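News from the Simulation Group, Jeltmont

A fault in the slider task

Many of you have asked why the slider results were taken down from the shared page in July. I will try to explain it in a clear way, because the mistake was small but it stayed with us for a long time.

The task is simple to say. In simulation, the arm goes to a small black mixer on a wooden table and must move one gray slider knob with its fingertips. Stamatia Kyriakidis prepared the table and the mixer, and Achilleas Zervas wrote the check which decides if a run is a success.
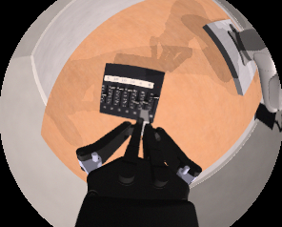
The check looked only at the position of the slider. It did not look at the force on the fingers. When Dionysis Karagiannis read the logs of 613 runs, he found 25 in which the contact force went far over our limit, and all of them were counted as good. In six of these the mixer body was also pushed sideways. On the real arm in Ustville such a push could break the knob, or bend a finger, or stop the arm with a joint error.

The reason was in the contact settings. The knob had been given a very soft contact, so the fingers could sink into it a little before the simulator answered. Then the answer came all at once and it was too strong. We had copied this value from an older drawer task, where it never made trouble.

Until the new results are ready, we ask everybody to please keep to these points:

1. Do not send any slider policy trained before the correction to the real arm, also not at low speed.

2. Turn on the force limit in the success check. A run which passes the limit is a failure, even if the slider arrives at the right place.

3. Before a long training, stop the simulation when the gripper is close to the mixer and compare the finger contacts with the log.

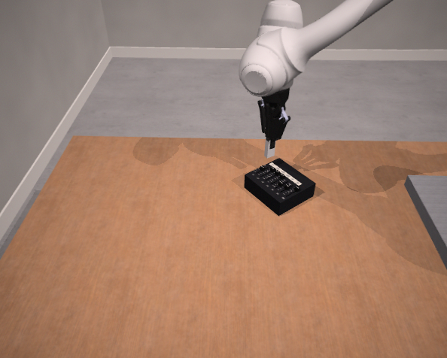 4. If you see the mixer body move, save the run and write the run number to Dionysis.

Where we are now

We have repeated 239 runs with the corrected contact and none went over the limit. The success rate is lower than before, and we prefer to publish the lower number. Vangelis Theodorakopoulos will repeat the rest when the machines in Cakville are free again. Questions about the real arm should go to Spyros Vrettos.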